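In Praise of the Scratched Bin

Every few years someone at work decides that our metal bins are a disgrace. The last round was in October. Brusance had sent us a catalog, a very handsome one, in which parts sat in molded trays like chocolates, each in its own little bed, and for a week the word "tray" could not be avoided in the lunchroom.

I'm against trays. I have been against them since the first batch, which we bought from Gál and which now hold the office's spare cables, one cable per bed.

My objection is simple. A tray asks you to do the sorting before you need to. Someone has to stand there and put every bar in its slot, facing the right way, so that somebody else can take it out again ten minutes later and admire how straight it was. With a bin you tip the bars in and walk off. They lie where they like - sideways, on a slant, up against the far wall - and they're all perfectly reachable, being bars, and having nowhere to go.

People say it looks untidy. I'd say it looks like a bin with things in it. Three red bars and two dark ones on a bare metal floor don't need an arrangement. You can tell the colors apart from across the room, and the sloping sides do the one piece of design I have ever wanted from a container, which is to be wider at the top.

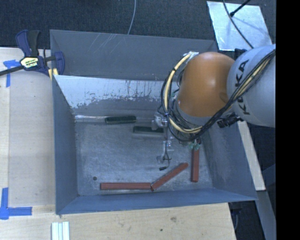 Godelieve Declercq objects that this is all very well with a handful of bars, and that I should try it with 2,000. A full bin, she says, is a place where the bar you want is always at the bottom, and she has the bruised knuckles to prove it. She would also like it known that the trays from Cosum stack, and that mine don't.

She's right about the stacking. On the rest I'd answer that a full bin is a complaint about whoever filled it. Our last order was 1,393 bars and at no point did anyone need all of them in one container, except that there was one container and people are optimists.

As for the scratches, which the catalog crowd brings up as if they were a rash, I've grown fond of them. Metal that has had bars thrown at it gets scuffed, and the bars go in just the same. A new bin from Birley would be shiny until about lunchtime. I'd sooner spend the money on a second bin, plain gray, and put the greenish-black bars in that one if Godelieve insists.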